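The stopping train to Florncombe, and a very good soup

I have been meaning to write up our Florncombe trip since November and here I am at last, with a pot of tea and a notebook full of smudged pencil. If you have never taken the slow line up there, please do! The fast train gets all the attention, but the slow one stops at every halt and follows the river nearly the whole way, and you get to see people's allotments and washing lines and the backs of pubs.

We went on the early one, Angeliki Lazaridis and I, with a flask each and far too many cheese rolls. It was still dark when we left. By the second halt there was a strip of pink over the fields and by the third we had both stopped talking and had our noses against the glass. There was mist lying in the low meadows and a heron standing in it up to its knees. I love a heron.

The carriage itself was one of the old ones with the sprung seats (you bounce if you sit down too hard, and I did, twice). The heating under the window seats was ferocious. Sit on the aisle side if you are wearing wool.

Florncombe station is a good way below the town, and the path up is steep – 205 steps according to the sign at the bottom, with a bench at the halfway turn. We used the bench. From there you can see the whole valley and the line you have just come along, and if you wait a bit the next train goes by underneath you looking like something off a model layout. At the top you come out quite suddenly between two houses and there is the market square, with the church on one side and the bakery on the other.

We had lunch at Konstantinidis, which is a small place behind the church with steamed-up windows and mismatched chairs. I had the bean soup with lemon and a great heap of dill, and it was so good that I asked how they did it. The trick is to cook the onions far longer than you think, until they are properly soft and sweet, and to put the lemon in right at the end off the heat. I have made it at home four times since. Mine is nearly as good. Angeliki had the spinach pie and wouldn't share. 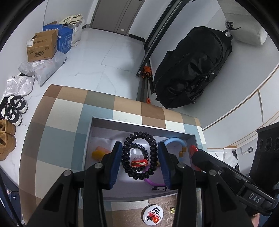
Page last changed: February 13, 2021

After lunch we walked out along the old tramway, which starts by the cattle trough and runs level round the side of the hill. It's lovely easy walking. The rails are long gone but you can still find the stone sleepers in places, with the holes where the spikes went in, and there's a short tunnel that drips down your neck however fast you go through it. I whooped in the tunnel. It has a splendid echo!

We met a man called Rafail Vlachopoulos coming the other way with two spaniels, and he told us to carry on past the second gate to the viaduct. I'm so glad he did. It has 14 arches and ivy all down one side, and the sun had come round by then so the brick was glowing. We sat on the wall and ate the remaining cheese rolls and watched the jackdaws going in and out of the gaps.

A few useful bits if you fancy going yourself. The last slow train back leaves before it gets properly late, so check the board on your way up. The 289 bus goes from the square down to the station if your knees don't like steps, though you do need to put your hand out for it or it sails straight past. The lavatories by the church were locked when we were there, but the ones at the station were open and very clean. And take a torch for the tunnel – the light on my phone was hopeless.

I also bought a secondhand book of branch line maps from the shop next to the bakery, which I have now read from cover to cover in bed with great joy. There is a whole closed line on page after page going off towards the coast, and most of it looks walkable. Seul-gi Ham has already said she'll come if I promise proper sandwiches this time, so I'm plotting a route with one night's stop in the middle. If anyone has walked the stretch beyond the viaduct, do leave a comment and tell me whether the path is passable in wellies.

The soup recipe will go up as soon as I've written down the amounts instead of just throwing things in.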